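How to clear a slow bathroom sink

A basin that takes more than a minute to empty usually has hair and soap caught just under the plug. You can clear most of these yourself in 35 minutes, without strong chemicals.

You will need a bucket, rubber gloves, an old toothbrush, a plastic drain strip and 100 g of bicarbonate of soda.

Lift out the plug. Some pull straight up, some unscrew anticlockwise, and pop-up plugs are held by a rod behind the waste pipe. Scrub the plug and put it to one side.

Push the drain strip down as far as it will go, turn it and draw it up slowly. Wipe it on kitchen paper and repeat until it comes up clean.

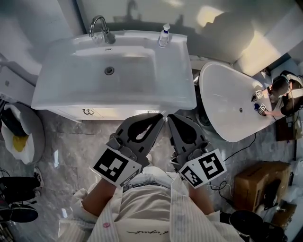
Tip in the bicarbonate, then a cup of white vinegar. Leave it for 5 minutes and rinse with hot water from the tap. Avoid boiling water if you have plastic pipes.

If the water still drains slowly, put the bucket under the trap and unscrew it by hand. Empty it, rinse it in a different sink and check the washers before refitting. Run the tap and feel each joint for drips.

We repeat the drain strip step every 3 months at our Podomstead flat, where the water is hard. The next one is due in April.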